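Jasby Packing Table — Set-up and Use Guide

Section 4. Folding and storing cloth bags

This section explains how to fold canvas tote bags on the Jasby table so they can go into the Fragkou drawer or stand in a box. It is for bags of plain or printed cotton canvas with two handles. For bags with a zip or a hard bottom, please read Section 5.

4.1 Before you begin

The table should already stand level, as described in Section 2. The top carries up to 40 kg, but for folding you need only a clean surface and good light. Wipe the top with a dry cloth. If you have used a spray cleaner, wait until the surface is fully dry before you put any fabric on it.

Check inside every bag. Receipts, coins and hair clips like to stay in the bottom corners, and they make a hard lump in the finished fold.

CAUTION: Do not iron on the table top. The finish will take a mark from the heat and this mark cannot be removed.

4.2 Laying the bag flat

1. Put the bag on the table with the opening away from you and the bottom seam towards you. If the bag has a print on one side only, you can choose which side is up. The side that is up now will be inside after the last fold.

2. Take the two bottom corners and pull them gently apart, until the bottom seam makes a straight line.

3. Smooth the cloth with a flat hand from the middle to the sides. Do not press along the print with a fingernail.

4. Lay both handles down over the front of the bag, one on top of the other. They should not be twisted. 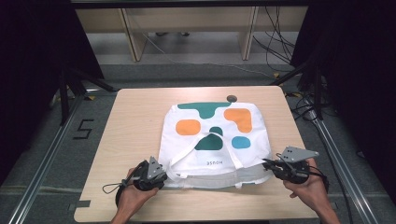 Canvas that was washed many times is soft and wants to gather near the bottom. In this case repeat step 2 before you continue. A crease which is left at this stage becomes double at the first fold and four layers thick at the second, and then the bag will not stand in the box.

Note: Some bags have a gusset — an extra strip of cloth at the bottom that gives depth. Push the gusset inside first, so that the front and the back lie directly on each other.

4.3 Folding

5. Fold the left side over to the middle, then the right side over it. You now have a long strip, three layers wide.

6. Check that the handles are still inside the strip. If a loop is sticking out at the side, tuck it back.

7. Fold the bottom edge up to the opening.

8. Fold once more in the same direction and press with the palm.

CAUTION: Fresh prints can stick to each other under pressure. Put a sheet of baking paper over the colour before step 5.

4.4 Storing

9. Stand the folded bags in the drawer with the round edge up, like books. Leave a little room at the end of the row — a drawer that is too full pulls the folds open.

10. Keep one colour or one size together, if you have many.

If the drawer does not close, see Section 7, "Adjusting the runners".

Text: Makis Sarantis, for Plandbridge. Revised February 2025.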